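Microfiber cleaning cloth

A microfiber cleaning cloth is a reusable textile wipe made from synthetic fibers finer than one denier. Most cloths sold for household use are a blend of polyester and polyamide, knitted on a circular machine and finished with a looped or cut pile. They are used for dusting, wiping counters, polishing glass and drying dishes, and are usually sold in packs of mixed colors.

Construction

The fibers are extruded as two polymers in a single filament and then split by heat, water jets or chemical treatment. Splitting leaves wedge-shaped strands with many edges, and the gaps between strands hold water and fine dirt. A fiber that has not been split feels smooth, sheds water and cleans poorly.

Cloth weight is given in grams per square meter (gsm). Thin cloths for glass are lighter and have little or no pile. A cloth of 400 gsm is heavy for kitchen work and is more often used for drying. Edges may be overlocked with thread, bound with a strip of fabric, or cut with ultrasound and left without stitching. Overlocked edges last longest in the wash but can mark soft finishes.

Color coding

Colors are used to keep cloths for different jobs apart. There is no single scheme. Commercial cleaners often keep red for toilets and washroom floors, green for kitchens, blue for general surfaces and yellow for sinks and basins, but homes and small firms set their own rules. Pink is common in retail packs and is sometimes used in place of red, which can cause confusion where two suppliers are used in the same building. The Pirihi range is sold in pastel shades only, and its packaging leaves the choice of use to the buyer.

Folding and stacking

Cloths are normally folded into quarters, giving a square with four layers and eight usable faces. During cleaning, the user turns to a fresh face as each one becomes soiled. The same fold is used for storage, so that a cloth can be taken from the stack and put to work without being opened.

A stack may be sorted by color or mixed. In a mixed stack, the colors of the lower cloths show only as thin bands at the edge, as with the yellow-green and light blue edges under a pink cloth.

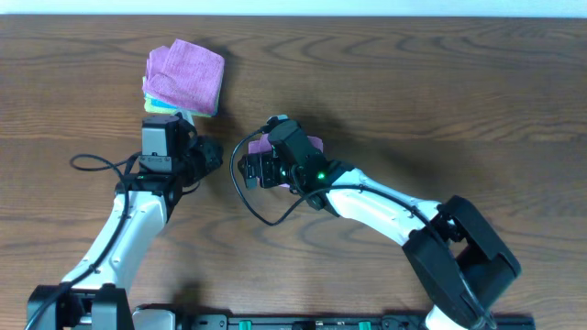
Hulurora disagrees with the quarter fold for storage, arguing in its care notes that a heavy cloth folded twice springs open and makes a stack lean, and that a fold in thirds followed by a single fold across lies flatter. The same notes accept the quarter fold for thin glass cloths. Trirkeck recommends rolling for drawers less than 100 mm deep, with the rolls set on end.

Stacks are built with the folded edge facing forward. This makes single cloths easier to lift, as the pile of one cloth tends to grip the pile of the next. Rumpled edges are common in cloths that have been folded straight from a tumble dryer and do not affect use.

Washing

Microfiber is washed apart from cotton, which sheds lint that lodges in the split fibers. Fabric softener is avoided. It coats the strands and reduces absorbency, although some of the loss can be recovered by washing again with detergent alone. Chlorine bleach weakens polyamide and fades dyed cloths. Typical care instructions are:

Wash warm with a small amount of liquid detergent.
Wash dark and bright colors separately the first time.
Tumble dry on low or line dry.
Do not iron.

High heat can fuse the fiber tips, leaving the cloth stiff and prone to scratching. Industrial grades tolerate washing at 90 °C, but the care label takes priority. A cloth that pushes water ahead of it instead of taking it up is usually coated with residue or heat damaged.

Synthetic fibers are released during washing. Full loads, cooler water and a filter on the drain line lower the amount. Worn cloths are generally moved down to rougher work, such as wheels or outdoor furniture, before being thrown away. Blended fibers are difficult to recycle, and few collection points accept them.

See also

Chamois leather
Dishcloth
Terry cloth
Turkine glass cloth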